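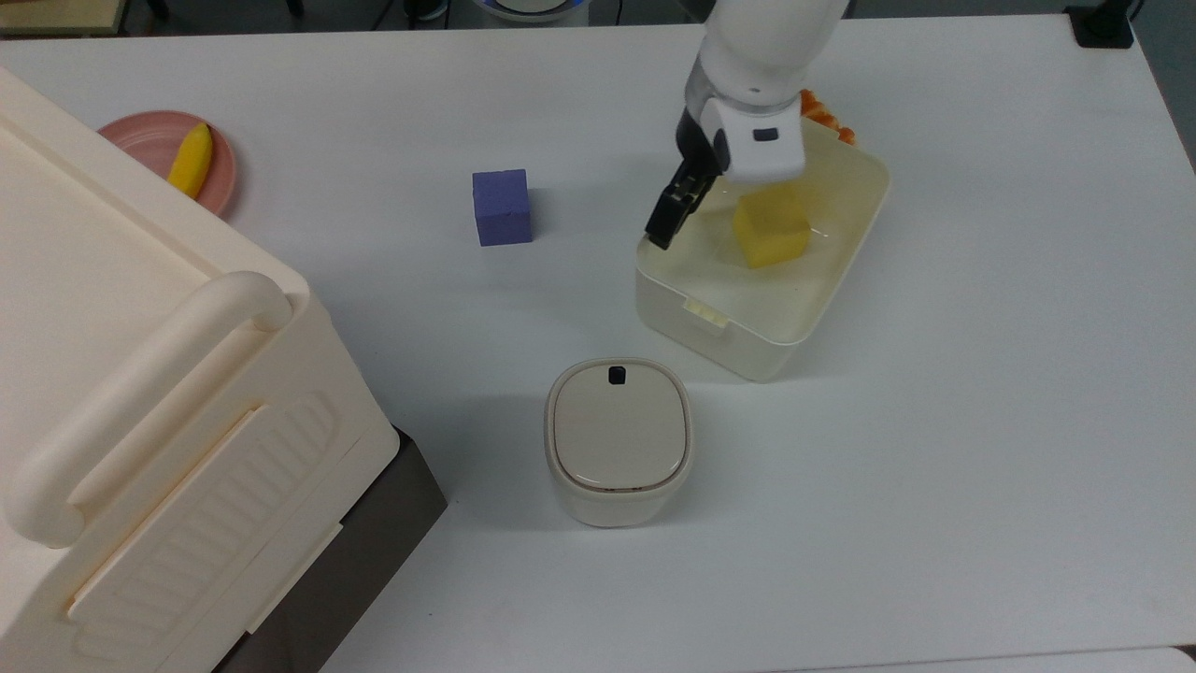
Gripper, container, yellow cube. Putting things in tubs is where the art stands.

October 29, 2022

I have been promised a robot that does the housework since I was old enough to be told to do the housework. The promise has been renewed every few years, always by somebody in a very clean shirt, and every time I check the floor under the kitchen table to see how things are coming along. The floor under the kitchen table is still mine.

So this fall I did some reading and a good deal of watching, and I went back through my notes from June, when I spent an afternoon at a trade show where both Grudex and Akamwood had stands. What I wanted to know was simple. If I paid real money today, which of my chores would go away?

I started by listing the chores. Not the grand categories you see in brochures, like "kitchen" or "laundry," but the motions I go through on an ordinary day. Pick sock off stair. Find out whether sock is clean. Open the drawer that sticks. I got to 40 before lunch and I hadn't left the ground floor. Then I went down the list and marked every one that I had seen a machine do, in front of me or on video, without a person stepping in.

I marked 19, and I was generous. I gave full credit for vacuuming, even though my own vacuum has a feud with the bath mat. I gave credit for the dishwasher and the washing machine, which people forget are robots that had the good sense to stay in a box. Once you take out the boxes and the round thing that bumps into chair legs, you are left with four jobs done by anything with an arm. All four came down to picking up an object and putting it in another place.

I don't want to sneer at that. Picking up an object and putting it in another place is most of housework. Tidying a kid's room is nothing else, over and over, with a break in the middle to step on something sharp. A gripper with two fingers and a yellow cube in a tub is the same job as the toy bin at my sister's house, minus the crying. And a cube is a fair place to begin. It has flat sides, it doesn't roll under the couch, and it doesn't mind being squeezed.

The trouble starts with everything that isn't a cube. At the Grudex stand they had an arm sorting blocks by color, and it was good. It was steady and patient and it went on being steady and patient for as long as I stood there. I asked the man running it if it could do a dish towel. He said towels were on the roadmap. I asked about a wet dish towel. He offered me a pen.

Towels are hard, I have since learned, for the same reason they are hard for my nephew. A block looks like a block whichever way you drop it. A towel never lands the same way twice, so before you can fold it you have to figure out what you are looking at and where the corners went. The Akamwood people had one folding hand towels, I will give them that. I timed it on my phone. One towel took four minutes, and the result looked like something I would have refolded if company was coming.

Lids are the other one. I hadn't thought about lids before this and now I can't stop. Go through your kitchen and count how many things are inside another thing with a lid on it, and how many ways those lids come off. Push a button, lift a latch, twist, twist while pushing down, swear and run it under the hot tap. You and I do all of these while thinking about something else. A machine has to find the button first, and then it has to push it without shoving the whole can across the counter, which calls for a second hand, or a heavy can.

A friend of mine works in a shop that makes cabinet hardware, and he thinks I'm asking the wrong question. They have had a Valero arm on the line for a while now. It takes hinges off a tray and sets them in a jig, and he says it's the best coworker he's had. It doesn't talk about its boat. But the tray is always in the same spot and the hinges always face the same way, and there is a person whose job, among other things, is to make sure of that. When someone bumps the tray table the arm goes right on, setting down nothing very carefully, until somebody notices.

His point is that the shop floor works because they rebuilt the shop floor to suit the arm. My point is that I can't get my own family to put the scissors back in the same drawer. If I had a house where every object was always in its proper place, facing the right way, I wouldn't be shopping for a robot. I would be giving tours.

I also asked about price, which was a mistake. There's a Zürcher two-arm setup that I liked the look of, and a rep was kind enough to walk me through the costs. The arms were bad. Then came the mounting, the cameras, the software, the yearly fee for the software, and somebody to come out and set it up. I did the math at home against the going rate for a cleaner in my town, and the cleaner wins by a mile, and the cleaner does stairs.

That leaves 21 chores on my list with no mark next to them. Cleaning out the fridge is one. So is anything involving a fitted sheet, and so is the job I have down as "work out what that smell is," which I'd hand over today, at nearly any price, to anything with a nose.

I do think it's coming. The arms I saw in June were better than the ones I saw videos of a few years back, and they were wrong in more interesting ways. One of them missed its block, stopped, and went back for it from the other side, and I caught myself rooting for it the way you do when a toddler is trying to get a spoon to its mouth. I would let that arm loose on the toy bin tomorrow. I'd keep it away from the glasses.

I'll run the list again next fall and post the new count. In the meantime there is a load in the dryer, and it has beeped twice.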